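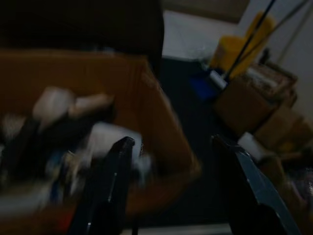 Open cardboard box, in low light

Subject: Re: [skornundale-list] Movers vs. doing it yourself?

Hi all,

Catching up on the list after a week of living out of a suitcase, and I have opinions on this one! Original question first so you don't have to dig for it:

On 14th August, a list member wrote:
> We're leaving the two-bedroom by the creek for a place on the
> other side of Skornundale. Never used movers before. Is Graller
> any good, or should we rent a truck and bribe our friends with
> pizza? Also, does anybody label boxes in a way that works? Last
> time we just wrote STUFF on everything and I still can't find
> the good can opener.

I used Graller in May and again for the second half of my things this month (long story, the new place had no floor in one bedroom). Paid 1,550 for the big trip, which included the piano. They quoted me over the phone and the final bill matched, so no complaints there. The crew was fast and nice to the dog. My one gripe is that they give you a window for arrival and it's a wide one – I sat on the front steps from breakfast until nearly lunch. Ask for the first slot of the day if you can get it.

The truck-and-pizza plan is fine for a studio. We did it that way 13 years ago and my brother-in-law still brings up the sofa. For a two-bedroom I'd pay somebody, or at least pay somebody for the heavy pieces and do the boxes yourselves in the car over a few evenings.

Labels! This is the part I care about. I tried Clikeo, the app where you stick a code on every box and type in what's inside, and I kept it up for the kitchen and half the bookshelves and then I ran out of patience. If you are a person who enjoys that kind of thing you will love it. I went back to a fat marker and a notebook. Every box gets a number on two sides and the top, and the notebook has a line for each number. Room first, then the three or four things you would be mad about losing. Your can opener goes on that line.

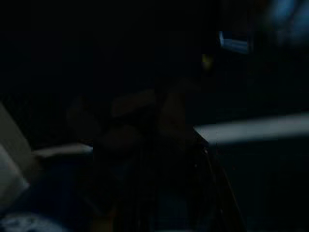
Very dark, with a pale strip on the left

I ended up with 68 boxes, a number I'm not proud of. A lot of them were books and should have been smaller boxes. The hardware store had the small ones stacked by the door and I walked right past them, so learn from me. Tape from Jeon held up better than the cheap stuff, which peeled off in the heat of the garage. Buy one more roll than you think you need.

A few other bits while I'm here. Call the water people early, they wanted 20 days' notice and I gave them four. Keep one bag with you that never goes on the truck: sheets, phone charger, coffee, toilet paper, screwdriver. And take the bed apart the morning of, but put all the bolts in a sandwich bag and tape it to the headboard. Mine rode in my coat pocket, and then the coat got packed.

I have a big pile of flattened boxes if you want them, plus some bubble wrap. Write me off-list and I'll leave them on the porch. Does anyone know who tunes pianos on this side of town?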